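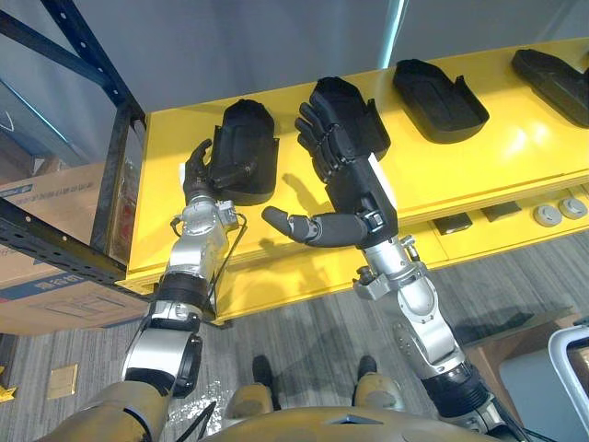
Part 2: Setting up the tray table

Okay, you've got the table standing and the feet screwed on (if not, go back to Part 1, I'll wait). Now we get to lay out the hand-shaped trays, my favorite bit of the whole Lustuvano kit!

1. Wipe down the tabletop with a damp cloth and let it dry. I skipped this once and had trays sliding around all afternoon.

2. Set your four trays in one row along the top. Leave some space between them so you can get your fingers in to lift one out.

3. Turn each tray so the hollow faces up. Run a thumb along the raised edges and pick out any bits of packing foam, which love to hide in there.

4. Put a small white card behind each tray you plan to use. I write on mine in pencil, because I change my mind a lot.

5. Give each tray a gentle push from the side. If it skates, add one of the Norka grip dots from the small bag (you get 19, so go ahead and be generous).

Note: The yellow finish shows every scuff. I dab on a little Darnine polish every January and it comes up bright again, but keep it off the trays or they get slick.

Caution: Don't lift the table with the trays still on it. Take them off, move the table with a helper, then put them back. And please don't lean on the front edge, thick as it is!

6. Step back and check the row from the far end. If it wanders a bit, nudge it straight before you press the dots down for good. They're a pain to peel off later.

Spare trays are ordered by the pair, and the order slip is in the back pocket of this guide.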